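Stindellow notebook, gripper build
Dec 29, 2021

Third go at the finger pads. The first set was too hard, the second came off in my hand, and the glue that held neither of them has bonded permanently to my good screwdriver. Rim trimmed back a little on both fingers this time. They close square now, which is more than could be said in July, when they met like two people trying to shake hands in a doorway.

Wasted the morning on the Rorkine driver board. It drops the serial link if the motor stalls for more than 3 seconds, then comes back pretending nothing happened, with the zero position somewhere else. Skarphéðinn says this is in the manual. It is in the manual, on a page I had been using to level the bench. Workaround for now: home the fingers after every reconnect, and refuse to close until that's done. Ugly, but it survived 19 reconnects on the bench without crushing anything I cared about.

Motor current limit set at 1,595 in the config. I don't know what the units are. The comment next to it says "units", which I must have written myself. Lower than that and the fingers give up on anything with a magnetic seal — higher and the housing creaks. Leave it alone until one of us has measured it properly. Skarphéðinn, this means you.

Fridge door is still the task. Notes on approach angle: coming in straight at the edge of the door works on paper and nowhere else. Coming in from the hinge side is worse. Best guess is to aim for the free edge at 30 degrees and let the pads slide in behind the seal, then pull in an arc. The Vídalín planner wants to pull in a straight line and has to be talked out of it with extra waypoints.

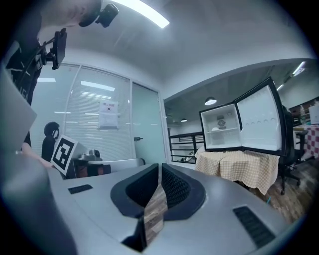
Both pads on, fridge door open, marker board held up on the left.

Still to do:
Write the homing step into the start-up script, so it stops living in my head.
Order more pad mesh from Nidis. They only sell it by the roll, so we shall have pads until we die.
Print the marker pattern again on matt card and compare detection under the strip lights.
Find out whether the creak is the housing or the mount. Skarphéðinn thinks mount. I think housing, and I designed the mount.

Screwdriver is soaking in acetone. No change so far.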